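Tanatdale Training Center for Electrical Trades
A thread on how we store, sort and issue push-button assemblies in our control panel workshop. Posted on behalf of the workshop office by Capucine Vasseur. 1/16

The workshop reopened in December 2024 after the storeroom was refitted. Several partner schools have asked us to share the new bench arrangement. We are pleased to do so in the posts that follow. 2/16

Scope first. The arrangement applies to operator parts only: push buttons, mushroom heads, selector switches, pilot lights and the contact blocks that belong to them. Relays, breakers and terminal rail are kept under a separate procedure. 3/16

The stock list currently holds 507 line items. Before the refit, operator parts were kept in deep drawers by supplier. Trainees who needed a green button had to know who made it before they could find it. Drawers are now arranged by function, then by color. 4/16

Each bench position is laid out the same way. A brown paper mat covers the work surface. Parts under inspection go on a shallow blue tray in the middle. One open plastic bin stands to the left of the tray and one to the right. 5/16

The left bin receives complete assemblies that have passed inspection. The right bin receives anything incomplete, damaged or in doubt. Both bins must be empty at the start of a session. Trainees are asked to check this themselves before taking parts from the drawers. 6/16

We were asked why we use paper mats. Small screws are easy to see on them, and a dirty mat can simply be changed. The rubber mats we used until March held metal filings, and cleaning them took up the last part of every session. 7/16

Inspection follows a fixed order. Check the button cap for cracks. Press it and confirm that it travels freely. Check that the contact block is fully latched to the housing. Check that every terminal screw is present and turns. Record the result on the Jusell sheet. 8/16

The Jusell sheet is our own one-page form and carries the name of the workshop building. Partner schools may copy it. We ask only that the 19 check boxes be kept in their present order, so that records from different schools can be compared. 9/16

A note on mixed colors. Trainees often ask whether the tray should hold one color at a time. It should not. Panels on the floor carry mixed operators, and we want trainees to read the part in front of them each time. 10/16

Keep the number on the tray small, and leave space between parts so that each can be picked up without moving its neighbor. Buttons are laid down on the tray with their contact blocks attached, so that terminals and cap can both be inspected.
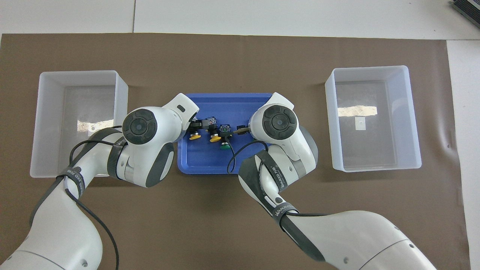

Contact blocks deserve particular care. A mushroom head that looks sound from the front of a panel may be fitted to the wrong block. Trainees must read the marking on the block and compare it with the drawing. Color alone is not accepted as proof of contact type. 11/16

Assemblies placed in the doubtful bin are reviewed by an instructor at the end of the session. Most need only a missing screw or a new latch. Parts that cannot be restored are tagged and kept for fault-finding exercises. 12/16

Session length is now 30 minutes per bench, followed by a change of position. Six benches are in use. The Onyeka group works in the morning and the Ilia group in the afternoon. Requests to change groups should be made to the workshop office in writing. 13/16

At the end of each session, trays are wiped, both bins are emptied and loose hardware is returned to the screw cabinet. Mats are replaced when torn or marked with oil. Please do not turn a used mat over and leave it for the next group. 14/16

Bin labels are under review. Some bins still carry small labels from the former storeroom. These have no meaning in the present system and may be ignored until they are removed. 15/16

Partner schools that would like the drawer plan, the inspection sheet or the parts list may write to the workshop office. Please state the name of the school and the course for which the material is needed. Visits can be arranged outside session hours. 16/16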